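Watching sport at home: which tips are worth the bother

Every September, before the new season, the same advice goes round about getting a better picture for the big match. I've tried most of it and I'm not convinced.

Start with the cable. A shop in Preldale tried to sell me a "sports grade" one. I went home and used the old one - same picture, same delay. Keep your money unless the plug is loose.

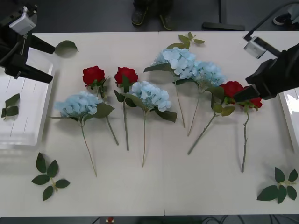 Motion smoothing is the setting I'd switch off first. It is sold as a help for fast games, but on my set the ball grows a tail. Glare does more harm than any menu setting, and a white tabletop in front of the screen can be part of it. A matte one like this is easier to live with than gloss, though I'd still throw a dark cloth over it for an afternoon game. Lay fake roses and hydrangeas out on it if you like, but do it after the final whistle.

Lech Zalewska swears by moving the router up to 2 feet higher. Maybe. My stream froze just as often on the shelf as on the floor, and a plain network cable fixed it.

Be wary of any chart telling you how far back to sit. Sit where you can read the score without squinting.

And check who has the rights before paying for 12 months of anything. Packages change, and the small print on refunds is rarely in your favor.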